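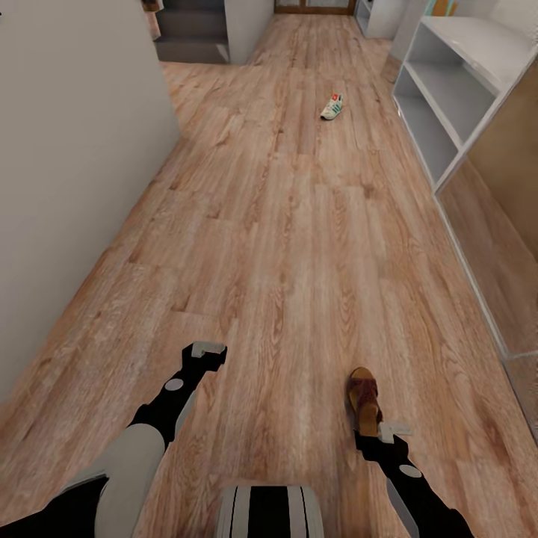

Is it worth paying for a pretend hallway if you haven't even got a robot yet, someone asked under my last post, and do the shoes behave like shoes or like bricks?

Kha Ninh
Friday, November
Filed under: Home robots / Kit we've tried

Right, proper answer, so this is going to be a thread. The thing I've been trying is Drustisero, a home simulator from Mostonska. You get a two-armed robot, a set of houses and a pile of clutter, and you either drive it yourself or plug in your own controller and let that have a go. I'm on the 30 day trial and I've used it most evenings.

No, I haven't got a robot. I've got a desktop with a decent graphics card and a long-suffering pair of games controllers. That was enough to get started, and the robot I'd like costs more than my car, so pretend it is for now!

The job I keep going back to is the shoe tidy. Hallway, shoes on the floor, shelves down the right. Here we've got the brown sandal up in the right gripper, the left one open with nothing in it, and the white trainer with the green stripes still to fetch from further along the boards. I love this task. It sounds like nothing and it's a swine.

To the shoes-or-bricks question: somewhere in between. Straps give a bit if you squeeze them. Soles don't bend at all as far as I can tell. If you grab a flip-flop by the toe it comes up dead straight like a ruler, and mine at home certainly don't do that.

Grip itself is really good, though. Pick a shoe up badly and it swings, or slides out, or you clonk it on a cupboard on the way past. Cheaper sims I've tried just glue the object to the hand once you're close enough, and you learn nothing from that.

The hallway is the clever bit for me. Everybody's demo is a big open kitchen. A narrow corridor with furniture down one side means you've got two elbows to think about the whole time, and mine kept finding the wall. My first evening was mostly elbows.

Houses come in packs. Hallstead is the one that comes with the trial, normal-looking rooms, nicely lit. Awad is the add-on, tighter rooms and a lot more mess. I bought Awad in week two after telling myself I wouldn't.

Clutter library is over 700 objects, so you won't run out of things to drop. Shoes are well covered. Coats are poor, and there's one dressing gown that folds through itself every time I touch it. I've reported it. They wrote back the same day and were very nice about it, and it still does it.

Setting up was an afternoon, most of it spent downloading. The installer asked me to restart twice and then sat there with no progress bar, so I went and made tea and came back to find it had finished. Please, Mostonska, a progress bar.

(The manual is fine once you find it. It's in the help menu under "Resources", next to the wallpaper downloads for some reason.)

Driving by hand took me a few nights to get used to. One stick per arm, triggers for the grippers, and a button to swap over to the base, which I forget constantly. So I'll be trying to roll forward and the poor thing starts waving instead. A foot pedal would sort it, and apparently you can map one, so that's next.

What I'd like most is better replay. It saves every run, and you can scrub back through, but you can't put two side by side. I did 200 runs of the shoe tidy and picking out what changed between a tidy one and a hopeless one meant flicking between windows like it was 1998.

Price! It's £153 for the year once the trial's over, and Awad was extra on top. For a hobby that's a fair chunk. For a small team who'd otherwise be tidying a real hallway between every attempt, I'd have thought it was an easy yes.

Would I pay? I think so, yeah. I've learned more about approach angles from one brown sandal than from a month of reading. If you only want to look at nice rooms, don't bother, and if bendy things are your whole project then wait until they've sorted soles and cloth.

Someone's just asked about the stairs in the other houses. Haven't tried them, the robot's on wheels in my set-up and I'm not that brave. Pedal arrives next week, will post how it goes.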